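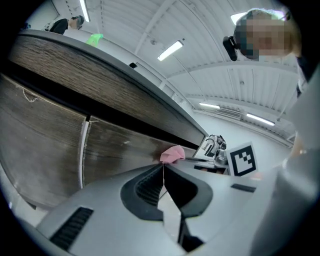
Hostden is a hand-held gripper built by members of the Prundurholm shared workshop and used to record hand movements for a robotic arm. The operator holds the gripper, picks things up with it, and puts them down again, and a camera mounted on the body records the work from just behind the fingers. The recordings are then used to train the arm to do the same job. The design was started by Rimantas Kalniņš and Rasa Kütt and is now in its third version.

Background

The Prundurholm workshop is a member-run space with a wood room, a metal room and a long hall for electronics and assembly. Kalniņš had been building a small arm at home and had been programming it by entering one position at a time. A single task of moving a cloth from one side of a table to the other took him most of a weekend, and the program had to be rewritten whenever the table was moved.

Kütt suggested recording the task by hand instead. The first version of Hostden was made in her kitchen from a pair of salad tongs, a hinge and a camera held on with tape. It was shown to other members on April 18, 2021, and the project moved into the hall the following September, when Kalniņš brought in the arm. Priit Lepik joined at that point and took over the mechanical design. Tumaini Rashidi wrote most of the recording software.

Design

The body is a printed plastic shell in light gray. It is printed in two halves, which meet along the centerline and are held by screws. Lepik's drawings call for a slotted vent on one side of the housing, near the electronics, and a narrow slot in the upper face.

The two fingers are black and close toward each other at the tips. Each has a ridged pad on its inner face. The pads on the second version were smooth, and thin cloth slid out of them when the gripper was lifted at an angle. Ridged pads were cast in a mold made by Gediminas Eglītis and have been kept since then.

The fingers are driven by a trigger in the handle. Pulling the trigger moves a rod, and the rod turns two small gears at the base of the fingers so that both close by the same amount. There is no motor in the hand-held version. A spring opens the fingers again when the trigger is released. The spring has been changed several times. The one in use now came from a Šimkus window latch and is softer than the earlier ones, which made the operator's hand tired after a short session.

The gripper weighs 655 grams with the camera fitted. The second version was lighter but had a thinner shell, and it cracked near the handle screws.

Camera and position tracking

The camera looks forward over the housing, so both fingers stay in view. It is fitted with a wide-angle lens, and the recordings take in much of the room along with the object being handled.

Position is worked out from the video and from printed markers. Each marker is a square pattern of black blocks inside a thick black border, printed on white card and stood upright near the arm. The software looks for the marker in each image and works out where the gripper is in relation to it. When the marker is blocked by an arm or sleeve, the software falls back on the motion of the rest of the picture until the marker comes back into view.

Rashidi's notes list three common causes of lost tracking:

Glossy card, which reflects the ceiling lights
A marker that has curled and is no longer flat
Moving the gripper quickly while turning it

Matte card glued to a stiff backing solved the first two.

The arm

The arm paired with Hostden has black and white segments and stands on the work surface at the end of a dark wood-grain table. It was bought secondhand by Kalniņš without a gripper. The fingers fitted to it are made from the same files as the hand-held ones, with a small motor in place of the trigger rod. Keeping the fingers alike matters for the training, as the arm's camera then sees close to the same view that the operator's recordings show.

The arm is run at low speed in the hall. A stop button is fixed to the table within reach of the person running it, and the workshop's rules require a second member to be present whenever the arm is powered.

Recording sessions

A session normally covers one task. The operator begins with the fingers open, carries out the task once, and stops the recording before resetting the objects. Each recording is kept short, and those in which the object was dropped are marked and stored separately.

Small pieces of cloth have been used as test objects from the beginning. Cloth is soft, changes shape when it is gripped, and does no damage if the arm lets go of it. A cloth laid at the edge of a table is considered one of the easier starting positions, as the lower finger can pass beneath the part that hangs over. A cloth lying flat in the middle of the table is harder, and the fingers have to pinch it from above.

The main cloth set contains 1202 recordings. Eglītis checked them by hand and removed 90, mostly for lost tracking. The remaining recordings were used to train the present version of the arm's program.

Known problems

The gears at the base of the fingers wear down and develop play, after which the tips no longer meet squarely. They are replaced as a pair. Lint from the test cloths also collects in the gap between the fingers and has to be cleared with a brush.

Left-handed operators have reported that the trigger is awkward to reach. Lepik has drawn a mirrored handle, but it has not been printed.

Copies and related builds

The files are shared with other workshops on request. A group in Rivholm has built 12 copies with a shorter handle, and uses a different camera mount that tilts. The Rivholm mount fits the Prundurholm shell if the two front screws are replaced with longer ones.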